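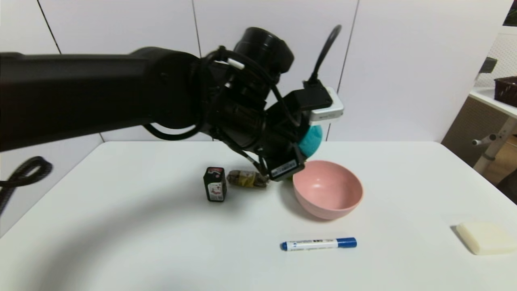 Stela Bucur would rather start with the snacks. Most people go for the desk drawers first, she said, and that is where they lose the whole Sunday, picking through old receipts until it gets dark. A packet of something to eat takes two seconds to decide about. You either want it or you don't.

Bucur has been clearing and rearranging shared work tables for 12 years, first for friends and then for small offices that found her by word of mouth. She charges by the table. Her client list includes Lonero, a sign shop, and the upstairs studio at Liapis, where six people share one long surface and until January had no rule about what could be left on it.

"They thought they needed shelves," she said. "They had shelves. They needed to pick up what was on the table and ask where it lived."

Her method is plain. She takes everything off the surface, wipes it down, and puts back only what gets used in a day. Food goes in one spot, writing things in another. Small boxes are opened before anything else is done with them.

"People keep a little carton standing there for months because it looks like it has something in it," she said. "Open it. Half the time you can flatten it and be done."

She has firm views on bowls. Every shared table should have one, she said, and it should be empty at the end of the day. She likes a plain one with a wide mouth, in a color that stands out, so that anybody can find it and see into it without getting up.

"Keys, coins, a lime, I don't care. It can hold whatever you want until five o'clock. Then you tip it out and deal with what's there."

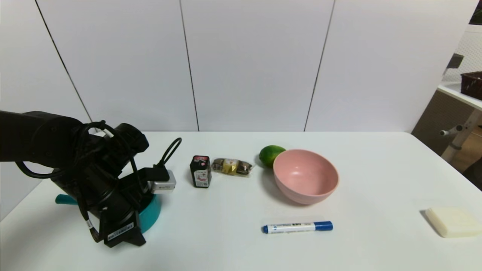

Markers are the other thing she gets asked about. She keeps one out, lying flat, and puts the rest away. At the sign shop she went through a drawer of 100 and tested each of them on scrap paper. It took most of an afternoon, and she said she would do it again.

"If there's one marker on the table, somebody will notice when it runs dry," she said. "If there are twenty, the dry ones just go back in the pile."

Fruit is allowed, but it has to be eaten that week. Wrapped snacks are allowed too, next to each other and with nothing stacked on them. Sponges and soap she would move closer to a sink if there is one in the room. If there isn't, she puts them at the far end, away from the food.

I asked whether clients keep it up after she leaves. Some do, she said. The Liapis studio does a reset every evening and sends her a photo now and then. Another office went back to its old ways in a month, and she went in and did the table over at half price.

"I wasn't annoyed. It's a table," she said. "You can clear it again."

She doesn't sell bins or labels and has no plans to. Her own kitchen table, she said, had a bag of onions and two library books on it that morning - she had moved the onions before I came.

Comments (3)

Marit
We tried the bowl thing at work and it was full of batteries by Tuesday. Does she say what to do with batteries?

oldpine
One marker would never work for us, everyone wants their own color. Agree about the boxes though.

Denise K.
Flattened four cartons after reading this. One had a charger in it I'd already replaced.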